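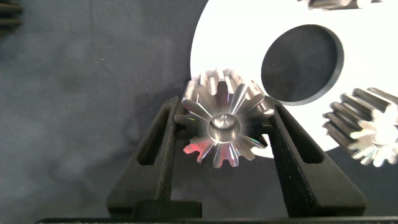 Straight-cut teeth on a steel spur gear at the Clullow parts room in Brillwood.

Brillwood gets its gear shelf back
Jan 9, 2024

If you've got an old machine in your garage that quit on you because of one chewed-up gear, dig it out, I have good news! The Clullow parts room on Prado Street is open again, and the gear shelf (my favorite shelf in this town, and yes, I have opinions on shelves) came back bigger than it was before the move.

I stopped by for what was supposed to be a quick look and stayed until my parking ran out. Janaína Godoy, who runs the room, had the drawers open and was going through the steel spur gears. Brass got done in December. She says there are 2222 gears in the building now, and she'd like every one of them to have a tag with the tooth count, the width and the bore before spring. I asked how many were tagged so far and she laughed and said 160.

“People come in with half a gear in a sandwich bag,” she told me. “That's fine. Half a gear is plenty to work from, if you bring the shaft along too.”

I would not have thought of the shaft! I brought in the gear from my mother's old Husier bread mixer back in the fall, just the gear, wrapped in a paper towel, and had to drive all the way home for the rest of it. So consider yourself warned.

The steel ones are the prettiest, if you ask me. Get one under the light end-on and it looks like a star, with the tips of the teeth nearly white and dark gaps in between. The one in the photo has a shallow dish in the middle that picks up its own little bright spot, and there's even a patch of pinkish red shining off a few of the teeth. There also seem to be some faint markings on one of the lower ones. I squinted at them for a good while and got nowhere.

The old room, for anybody who never made it down there, was in the basement of the hardware store, with everything in coffee cans. You would tip out a can, go through it, put it all back and move on to the next can. I kind of loved it, but my knees didn't. The new place is on the ground floor, with drawers that go in order of size, and the door is wide enough for a hand truck – good news for the man ahead of me, who had come about a snow blower. 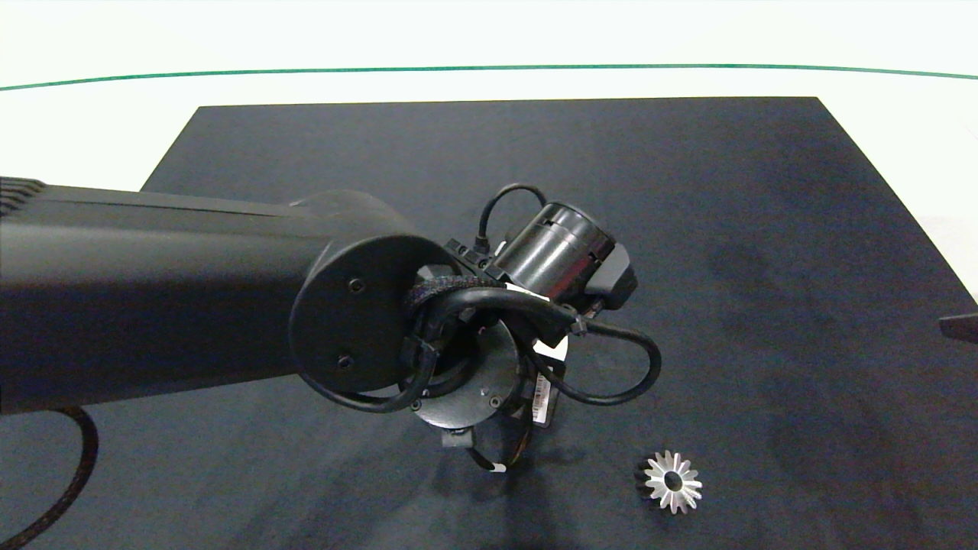 Black mats are something Godoy swears by for bench work. A small shiny part shows up better against black, she says, and it's a lot kinder to the teeth than a hard tabletop. I've been doing my own fixing on a bath towel for years, and I've lost more set screws in that towel than I care to admit, so I may have to copy her on this one.

A few practical things, then. Taking a gear costs nothing if you leave one in trade, any size, as long as the teeth are all there. With nothing to trade it's 15 dollars, and that money goes toward more drawers. Plastic gears are a maybe. Godoy has one drawer of them and says they get brittle sitting around, so she won't promise you much. Please don't bring anything still dripping with grease. Wipe it down first, the last person didn't.

She is also looking for a few particular things. The biggest gap is small steel gears with 23 teeth, which for some reason everybody wants this winter and she can't keep in the drawer. Old sewing machine gears too, and anything that came out of a feed mill. If you have a box of mystery gears from your grandfather's workbench, she'll go through it with you and hand back whatever you want to keep. Bring a snack if it's a big box.

I asked if she ever gets tired of looking at teeth all day. She said only the worn ones, and went back to measuring.

The room is open mornings until noon, plus one evening a week that hasn't been settled yet. Godoy was leaning toward whichever evening doesn't clash with choir practice, and the hours will be taped to the door when she's made up her mind. Use the side entrance for now. The front door still sticks, and the hinge for it is on order.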